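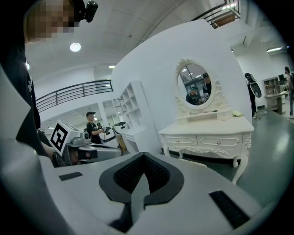
Gesthorpe Hall, Kevville
Minutes of the users' meeting
14 April 2021, small office on the upper level

Present: the building manager, the secretary (minutes), 5 representatives of the user groups
Absent with notice: the representative of Jatoi

1. Minutes of the last meeting
The minutes were read and accepted with one correction. Under item 4 the word "ceiling" must be "railing".

2. Curved partition wall
The meeting discussed again if the curved white wall should stay. Two groups would like to have the full floor open. The others find that the wall makes the hall more quiet and that it gives a good background when visitors come. The building manager informed that it is possible to take it out, but the floor below it has not the same finish and must be repaired afterward. The offer of the firm Flondeo for removal and floor repair is 2,000 dollars. An offer for cleaning and new white paint is 1,000 dollars.
Decision: the wall stays. The paint offer is accepted, with 4 votes for and 1 against. The painting will be done in June.
It was asked that nobody fixes tape or posters on the wall after it is painted. Signs can be put on a stand next to it.

3. Railing of the mezzanine
The black metal railing was checked by the building manager in the last month. One baluster near the stairs is loose and will be fastened again. Until this is done, please do not lean on this part or hang coats and bags there. The request to hang a banner over the railing was discussed for a long time. Some members think it is no problem if the banner is light. The building manager wants to ask first the insurance.
Decision: no banner before the answer of the insurance is received.

4. Lights
The groups who work late said that the round ceiling light is pleasant but the small rectangular one does not give enough light for reading. The building manager will try a stronger lamp in one place before he orders more. The switch labels by the door are also old and do not agree with the lights any more. The secretary will make new labels.
The white ceiling panels will be wiped on the same days as the painting, so the ladder has to be rented only one time.

5. Order on the floor
Everyone was reminded to keep free the way to the stairs and to bring the equipment back to its place in the evening. Cables must not lie across the way. Boxes that have no name on them will be put in the storage room for 2 weeks.

6. Other matters
The key for the upper office has been missing since the winter. A new one will be ordered. The Jatoi group asked in writing for one more evening per month. This is moved to the next meeting, when they can be present.

Next meeting: in June, after the painting. The secretary will send the date to all groups.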